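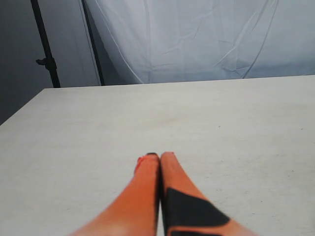 Progress report to the Ouali Fund
Project: Work tables for the Starnden training rooms
Period: from the start of the grant to the end of September
Prepared by: Mounir Nasr, project coordinator
Sent to: Florence Lachance, grants officer

1. Summary

The project is going forward and we expect to finish inside the agreed budget. The grant pays for new table tops in the two training rooms at Starnden, for the repair of the frames under them, and for one year of care of the surfaces. Of the 40 tops which were planned, 29 are installed and in daily use. The other tops are in the store at Voltach and are waiting for their frames.

We are behind the plan by three weeks. The delay comes from the frames and it does not concern the tops. I explain it in section 3.

2. Work done in this period

The large room is complete. All tables there have the new light top, with a matte finish, as we proposed in the application. The old tops were dark brown and shiny, and the trainees complained for years that the ceiling lamps were reflecting in their eyes in the afternoon. Since the change we did not receive this complaint again.

Salma Helmy, who is responsible for the rooms, asked us to keep the tops without any edge strip on the side where people sit. The supplier, Skutora, agreed to this with no extra cost. It required a second delivery of the first four tops, which had arrived with the strip. They were exchanged in the same week.

In the small room we have finished the row by the windows. The middle row is started. Training was not stopped during the work. Iulian Dobre and his assistant were working mostly before 8:30 in the morning, and I want to thank them for this arrangement, which was not easy for them.

3. The frames

When the old tops were removed, we found that several frames had rust at the welded corners. This could not be seen before. Iulian Dobre repaired the lighter cases in place. The remaining frames went to the workshop in Voltach to be welded and painted again. The workshop had other orders before ours, and the paint must dry completely before a top is screwed on.

The last frames are promised for the middle of October. I visit the workshop every week and until now they are keeping their word.

4. Condition of the surfaces

Your office asked us to report how the light surface behaves in use, because there was some doubt about it when the grant was discussed. Our experience until now is as follows.

The surface does show small marks. Dark specks, smudges and light scuffs are visible on a pale top much more than they were on the brown ones. Most of the smudges go away with warm water and a soft cloth. Some scuffs stay. They cannot be felt with the hand and they do not disturb the work, but a visitor will notice them when the light comes from the side.

Fouad Nasr tried two cleaning products on a spare piece. The stronger one left a glossy spot, so we have forbidden it in both rooms. The cleaning team now has a short written instruction, and each room has its own cloths. I must mention that Fouad Nasr is my cousin. He is employed by the training center and receives no payment from this grant.

We also ask the trainees to put a mat under anything with metal feet. We bought 30 mats from the line for small materials. They are used well in the large room. In the small room they often stay in the cupboard, and Salma Helmy will speak about it with the trainers.

5. Budget

Spending on the tops is as planned. Spending on the frames is higher than planned because of the welding, and the difference is covered by the line for transport, where we spent less than expected. We do not ask for additional money. We ask only for your agreement to move this amount between the two lines. The table with the amounts is attached.

6. Next period

Install the remaining tops as the frames come back.
Finish the small room and check the height of every table.
Make the first full inspection of the surfaces in the large room, together with Skutora.
Return the old tops to the recycling yard.

The next report will be sent in December. If you wish to visit the rooms before this date, please write to me or to Salma Helmy. The large room is free every afternoon after 4:00.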